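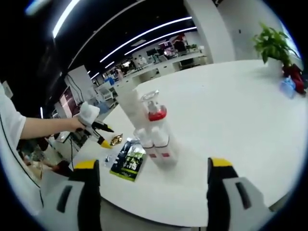 Atilness Glide 6 blade guards: long-term review

The Glide 6 is a two-piece hard guard for figure skating blades, sold in one adjustable size. I have used a pair since March at the Tramescombe rink, mostly for freestyle sessions, with walking on rubber matting, painted concrete and one stretch of bare tarmac between the side door and the car park. The blades are freestyle pattern with a standard toe pick.

Fit

Each guard is cut to length by sliding the rear section into the front section and locking it with a stepped catch. The steps are coarse. My blades fall between two of them, so the guard is either slack by a few millimetres or tight enough to need both hands. I settled on the slack setting and took up the difference with the spring at the heel. The channel is deep enough to clear the toe pick, and the edges sit on a raised rib instead of on the floor of the channel. Water drains through slots along the base.

The instructions are a single folded sheet. The drawing of the catch is printed upside down in relation to the text, which cost me ten minutes on the first evening.

Walking

Grip on rubber matting is good. On painted concrete the heel slides slightly when damp, more so than with the older Beladska guards, which have a softer sole. Noise is lower than I expected from a hard plastic. The guards do not rock, provided the spring is seated on the correct side of the heel post.

Wear

After 300 sessions the front of the left sole has lost its tread pattern. The right still shows most of its pattern. I step off the ice on the left foot, so the difference is probably mine. Neither channel has been cut through by the edge. One spring lost tension in the second month and was replaced under part number 3317, which the supplier had in stock. Changing it needs a small flat screwdriver and no other tools.

Compared with the Sung folding guard

The Sung is lighter and packs smaller, but its hinge collects grit and the channel is too shallow for a large pick. It is quicker to put on. For a skater who changes boots at the rink side and walks only a few steps, I would pick the Sung. For longer walks the Atilness is the better guard.

Storage

Neither guard should be left on overnight. Dry the blades and use cloth soakers in the bag. The Glide 6 holds water under the rib even after shaking, and the slots need clearing with a cotton bud every few weeks.

Good: deep channel, replaceable springs, stable underfoot.
Bad: coarse length steps, poor instructions, slides on damp paint.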